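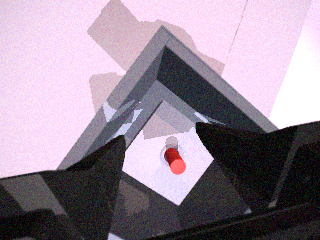
April, late afternoon

Read Getachew's new script for Falleo, chapter 6. Still not sold. The smuggler queen gets 67 panels and most of them are her looking out over the harbour at Bremitbridge. He says readers want mood. I'd like to see one reader who said so.

Lettering test on page 2: balloons crowd the art at phone width. Tried the smaller font, worse. Left it.

Bereket thinks the webcomic page should go twice weekly. We have 394 subscribers and no buffer - who is drawing all this?

The curse on the lighthouse still has no rule. In chapter 4 salt breaks it, now it's moonlight. Asked Getachew, he said "both". Need that in writing before I ink anything.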